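Chapter 3
Ground Rules for Simulated Trials

What you'll get out of this chapter

By the end you should be able to write a trial sheet that a stranger can follow, tell a rule from a habit, and decide when a simulated run is good enough to count as evidence. You'll need the job plan you drafted in Chapter 2, so dig it out now.

I came to standards the wrong way round. My first proper job was at a small automation shop in Himedcombe, and I thought the rule book was something the grown-ups kept on a shelf to frighten us. Then my manager, Matilde Coelho, handed me a folder of 70 simulated runs and asked me which ones passed. I opened the first, then the second, and went rather quiet. I had no idea! I'd built the kitchen, I'd built the arm, I'd pressed go over and over again, and at no point had I written down what a pass would look like.

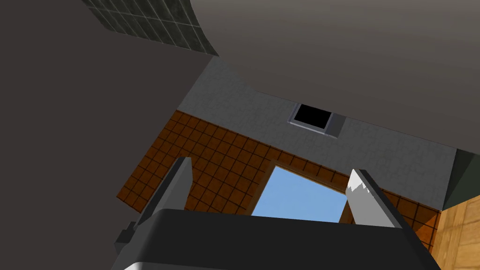
So we start with the dullest rule in the book, and my favourite. Write the pass condition before the first run. Put it in plain words, with a start, an end and something you can check in between. "The gripper opens the door" won't do. Opens it how far? Does it have to let go afterwards? May it bump the table on the way? You'd be amazed how long a room full of sensible people can argue over the word "open" (we once lost a whole afternoon to it, and most of the biscuits).

At Azevedo, where I went next, every trial sheet had to fit on one side of paper. I moaned about that at first and now I make my own students do it. Yours should carry:

The task, in one sentence
The starting state of the room and the arm
The pass condition
The stop condition
The version of the scene and of the controller
The name of whoever signs it off

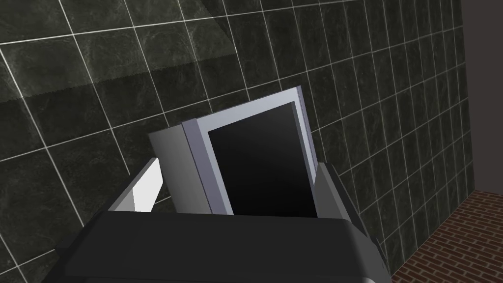
The stop condition is the line people leave blank. It says when you end a run early, and it matters even when the only thing at risk is a pile of pixels, because the sheet you write for the simulator has a way of turning up later beside a real machine. My own rule is 3 failed grasps in a row and we stop, look and write a note. Pick your own number if you like, but pick it beforehand and stick to it — no "just one more" because the last try looked promising.

Now for the scene itself, and the business of trusting it.
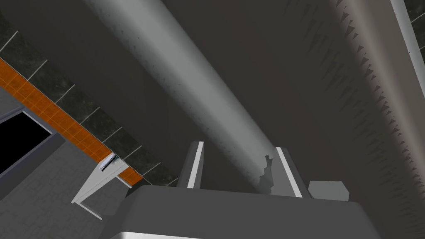

A simulated room is a piece of test equipment, and I'd like you to treat it with the same suspicion you'd give a borrowed tape measure. Check it before you use it, and keep a list of its faults. Surfaces are a good place to begin. Look just inside the right-hand finger and you'll find a jagged grey-green patch, the sort of thing you get when two surfaces don't meet cleanly. It may be nothing more than a drawing fault. It may also mean that the shapes used for contact are in a muddle, and then any grip recorded against them is worth very little. You can't tell which from the picture alone, so the good practice is to log it, check the contact shapes separately, and hold the result back until you have. I ask for 12 spot checks on every new scene, spread over the things the gripper is meant to touch.

The same goes for anything you change. If you move a table, swap a door or tidy up a wall, the scene gets a new version number, and the old runs stay with the old number. We had a lovely mess at Kerkunden one January when two people had "improved" the same kitchen in different ways and saved both under one name. All 50 runs had to be done again. I was one of the two people, so I'm allowed to tell the story.

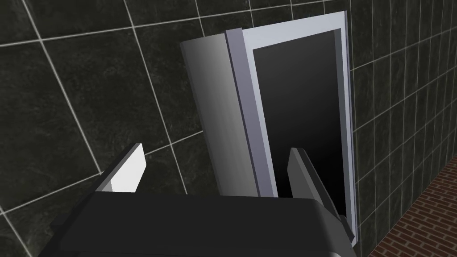

Last of the ground rules: keep the failures. File them with the passes, in the same folder, with the same care over the paperwork. A reviewer who sees only good runs can't judge how the system behaves at its limits, and neither can you. When you're tempted to bin a bad one because the start was a bit off, go back to your sheet. If the starting state matched what you wrote, the run counts.

Before you read on

Take your job plan and write a one-page trial sheet for it, using the headings given earlier. Swap it with somebody who hasn't seen the plan and let them ask questions. Every question they ask marks a gap in your sheet, so fill those in and swap again. Section 3.1 picks up with the Drustdale sheet, which I've marked up in the margins, mistakes and all.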